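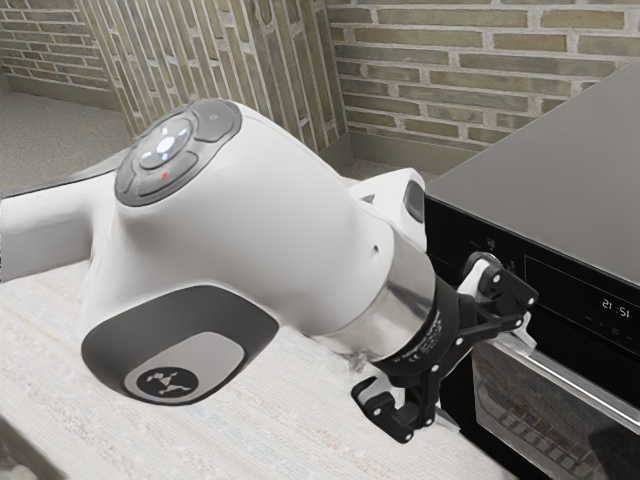
Caststead Family Center: progress report to the Draramley Fund, second period

The after-school room has now been open for 12 weeks under the current grant. Enrollment stands at 490 hours of booked care per week across all age groups, up from the first period, and the waiting list for the toddler room has been closed until July.

Staffing. Both vacant posts are filled. One new hire is still finishing first-aid training and does not yet count toward our ratios – we are covering with relief staff until then.

Fees. The reduced rate is being used by over 5 percent more families than we budgeted for. We moved $3122 from the outings line to cover the difference, as agreed by phone.
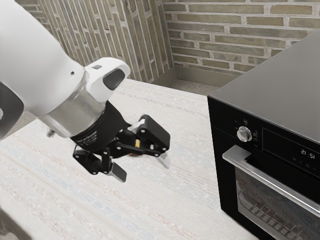
Report by the center manager, Caststead

Outreach. The parent drop-in on Colombo Street runs each morning from 9:30. Attendance was poor at first and picked up once we changed the start time to follow school drop-off.

Not done. The fence on the Sivska side has not been replaced. The first contractor withdrew and the second quote came in too high. Small children are using the front yard only for now.

Next period. We will reopen the toddler list, get a third quote for the fence and send the parent survey results. We also ask to carry the unspent training money forward.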